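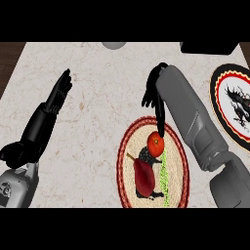
My sister's view is that a person who moves house should be made to carry every book they own up the stairs once, by hand, before they are allowed to buy another. She said this on the phone the week I signed the lease in Porside, and I laughed, and then in August I carried every book I own up the stairs.

I had 796 books when I left Sirnton. I know the number because the moving company wanted a list for the insurance, and I made one over several evenings with a pad of paper and a lot of tea. I had guessed it would be half that. Most people I know guess low when it comes to their own shelves.

The new apartment is on the third floor and has less wall than the old one. There is a long window on the street side and a radiator under it, and the bedroom has a sloped ceiling that takes out most of the tall storage. I measured before I moved and knew some books would have to go, but I didn't decide which ones. I packed them all and paid to have them driven 214 miles.

The company was called Datum and I have no complaints about them. They quoted $1493, and that was the bill at the end. It didn't include carrying anything past the front door of the building, which I had read and agreed to, so the boxes were stacked in the lobby and I took them up myself over two days. The small boxes were fine. The ones I had packed early on, before I learned not to fill a big box with hardcovers, I had to open in the lobby and empty an armful at a time.

You do see your books differently that way. I had a set of travel guides from the years when I thought I would travel more, all out of date. I had three copies of the same paperback novel, one of them with my name in it in handwriting I don't use anymore. I had a textbook on tax law. I have never studied tax law and can't say where it came from.

I sorted them on the living room floor. The first pass was easy and got rid of the duplicates, the guides and anything with mold on it. The second pass was slow. I would pick up something I hadn't opened in ten years, read two pages standing up, and put it back in the keep pile. By nine at night I had moved very little from one side of the room to the other.

What helped was a rule I got from my sister, the same one who had the opinion about the stairs. She keeps a book if she can say out loud what she would look for in it. It can be anything, a recipe, a chapter, a map in the back. If she stands there with nothing to say, it goes. I felt silly talking to myself in an empty apartment but it sped things up a lot. The cookbooks mostly survived. The big art books mostly didn't - I like owning them but I never sit down with one.

In the end I let go of 341. The library here takes donations at the back door on weekday mornings, and they were polite about the amount. They didn't want the tax book. A used bookstore called Ra, two streets over, bought two bags of the better hardcovers and gave me store credit. I have spent some of it already, so my sister can say what she likes.

The rest fit, just. I put the fiction in the hall, where the shelves are shallow, and the heavy things low down in the living room. The cookbooks are in the kitchen on a board over the door, and I need a step stool to reach them. Poetry is on the windowsill for now. I'll have to move it before the heating comes on in the fall, and I don't know where to.

A few notes if you are doing this yourself. Use the smallest boxes you can get and tape the bottoms twice. Write the room on the side of the box, not the top, or you can't read it once they're stacked. Make the list if you can stand to, even if the insurance doesn't ask for one. And do the sorting before the truck comes. I knew that, and I still paid to move a tax law textbook to another city, where it is now holding up one end of the TV.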